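New in the children's library: The Clockmaker of Otov

Our March pick for readers aged eight and up is the second story in the Boltemari series, and it can be read without the first. Anka Restrepo is back at her aunt's shop in the mountain town of Otov, where every clock has begun to run 13 minutes slow. The town council blames the cold. Anka blames the giant Grondura, who was last seen asleep under the old bridge and who, according to the song, can only wake when the bells are late.

To set the clocks right she needs to work out how much time has gone missing and where it is being kept. Her only help is a goat called Minim, who can count but will only do it in fours. The puzzles are part of the story, and readers can stop and try each one before turning the page. Most need adding, taking away or simple fractions. The one with the bell ropes is harder, and a grown-up may be asked to find a pencil.

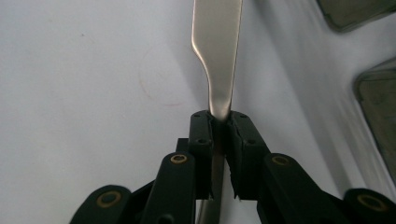 Dindo Pangilinan

The book has 115 pages and short chapters, so it works well for reading aloud at bedtime. There is a map at the front and a set of answers at the back. The drawings are in black ink and there is one on nearly every page. A few parts in the tunnel under the bridge may be too tense for very young listeners, though nothing bad happens to the goat.

Children who liked the first book will be pleased to see the ferryman again. He has a larger part this time and gets most of the good jokes. The ending leaves a door open for a third story.

We have 4 copies on the shelf by the window and a large-print copy at the desk. If they are all out, ask for reservation number 486 and we will put your child's name on the list. Loans are for three weeks and can be renewed once if no one is waiting.

The reading group will talk about chapters one to six at its next meeting, at 4 pm in the story corner. Please bring squared paper for the bell rope puzzle.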